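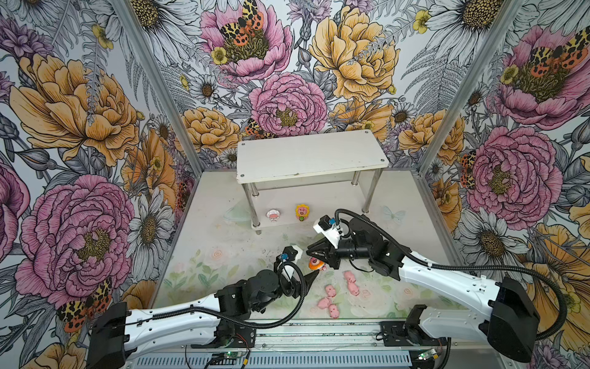 Large floral paper on three walls, pink and yellow peonies with moths.

Hanging Wallpaper With a Big Pattern

By Neelam Rajput

Small prints forgive a lot. A stripe or a tiny sprig can wander a little and only you will know. With flowers the size of a dinner plate, a bad match shows from across the room, and you'll see it every morning. I have papered four rooms in our house and redone one of them. Most of what follows comes from the one I had to redo.

Buying enough

Look for the repeat on the label before you look at the price. The repeat is the distance from one flower to the next time the same flower shows up, going down the roll. A long repeat means more waste, and the coverage printed on the label usually ignores that. I measure the wall height, add 6 inches for trimming, then round up to the next full repeat. That number is your real strip length. Divide the roll by it and drop the fraction.

Buy one roll more than the math says. Check that every roll has the same batch number. My dining room paper came from Flestari in two batches, and the pinks were off just enough to see in daylight. The store took the odd rolls back, but only the ones I hadn't opened. The whole room came to $177 with the extra roll, which I still have in the hall closet and have used twice for patches.

Getting the wall ready

Take off the switch plates with the power off at the breaker. Fill holes, let the filler dry, sand it flat, and wipe the dust off with a damp sponge. Wash kitchen walls with dish soap and water first. Grease will stop paste from holding.

Fresh drywall needs primer made for wallpaper. Skip it and the paper will take the face of the drywall with it when somebody strips it later. Dark walls need a coat too if your paper has a pale background.

Where to start

Decide what you want people to notice first. With a big print I put one full flower in the middle of the main wall, a little above eye level, and work out from there in both directions. Starting in a corner is easier, but you can end up with half a bloom beside the window and nothing you can do about it.

Look at the top edge as well. Hold a strip up dry and slide it until the ceiling line falls in the leaves or the background. A row of flower heads sliced through at the ceiling looks like a mistake even when the seams are perfect. Old ceilings are rarely level, so leave yourself extra to trim.

Draw a plumb line with a level or a weighted string for the first strip. Use pencil. Ink will come through.

Cutting and pasting

Cut 3 strips at a time, no more. Lay the second one next to the first on the floor and match it before you cut, then write the number and an arrow for "up" on the back of each in pencil. Upside-down ferns are surprisingly hard to spot on a table. 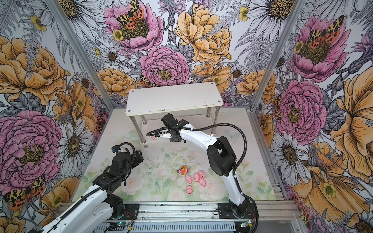 Paste from the middle toward the edges and make sure the edges are covered. If the paper is the kind you paste, fold both ends in to the center, pasted sides together, and let it sit for as long as the label says. I set a kitchen timer. Paper stretches as it soaks, and if one strip rests for four minutes and the next for ten, the pattern won't line up at the bottom no matter how well it starts at the top. Paste-the-wall papers skip all this and are what I'd pick for a first try.

I use Sodeo premixed paste and thin it slightly for light papers. Powder is cheaper if you are doing a whole house.

Matching at the seams

Match at eye level first. If the drop is a hair off, let it be off near the baseboard, where a chair or a bookcase will cover it. Slide the strip with flat palms; pulling on the edge will stretch it. Butt the edges together without overlapping and go over the seam lightly with a roller after ten minutes or so.

Wipe paste off the front right away with a clean, barely damp sponge. Change the water often — more often than seems reasonable.

Corners

Never wrap a full strip around an inside corner. Measure from the last strip to the corner at the top, middle and bottom, take the biggest number, add half an inch, and cut the strip lengthwise to that. Hang it so the extra turns the corner. Then draw a new plumb line on the next wall and hang the leftover piece to that line, lapping over the turned edge. You lose a sliver of the pattern. On a busy floral it hardly shows.

Put your last seam, the one that won't match, in the corner behind the door.

Drying

Keep the room close to 70 degrees and leave the heat alone. I did our bedroom in October and turned the radiator up to hurry it along, and three seams opened overnight. Small bubbles usually flatten by themselves within a day or two. For one that stays, slit it with a new blade along a printed line, work in a little paste with an artist's brush, and press it down.

Change the knife blade every strip or two. A dull one tears wet paper, and a pack of blades costs less than one ruined length.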